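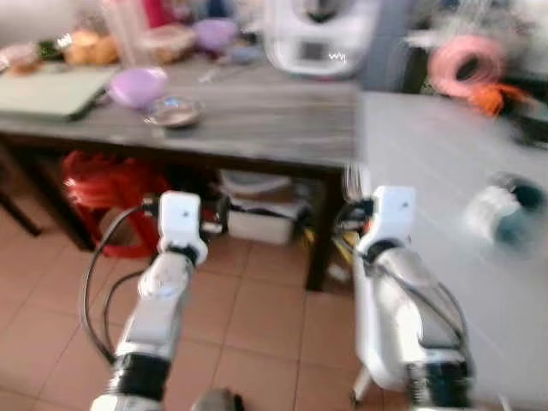 Ticket 974: label printer dropping off network

Opened by Joana Torres, 13 March 2021
Site: Stamgate, upstairs office
Status: Monitoring

Printer goes offline after about 20 labels. Power cycling brings it back.

Log
Swapped the patch cable, no change.
Moved it to switch port 13. Same fault.
Found the Pritex scanner dock set to the same IP address. Gave the printer a reserved one and cleared the queue.
Ran 953 labels in grey stock, no dropouts. Leaving open until June.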